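¿Qué le pasó a Flirneck?

Hola otra vez. Hoy toca contaros un fallo, que es lo que más me preguntáis cuando voy a los coles. Flirneck es el brazo robot de nuestro taller y lleva desde febrero aprendiendo a agarrar cosas por el borde. Parece fácil, ¿verdad? Pues un día apretó demasiado. Le habíamos pedido una fuerza de 7 y alguien (vale, fui yo) escribió 70. ¡Diez veces más!
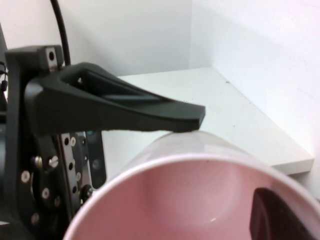

Un robot no sabe que algo se puede romper. Tú notas en los dedos si un vaso cede un poquito y aflojas sin pensar. Flirneck solo obedece el número que le dan -- y si el número está mal, aprieta igual de tranquilo. Menos mal que tiene un freno: cuando el motor se esfuerza demasiado, se para solo. Tardó unos 500 milisegundos, o sea, medio segundo.

Después apagamos todo y revisamos los dedos y los cables antes de volver a moverlo. Fuimos despacito, con el programa Renby en modo lento.

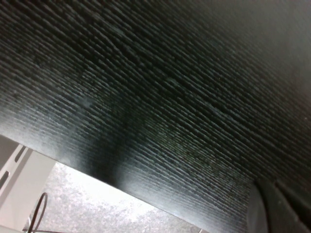 Si un robot se para de golpe

No metas la mano, aunque parezca dormido. ¡Puede arrancar otra vez! Avisa a una persona mayor y espera a que pulse el botón rojo. Yo ahora leo cada número dos veces, en voz alta.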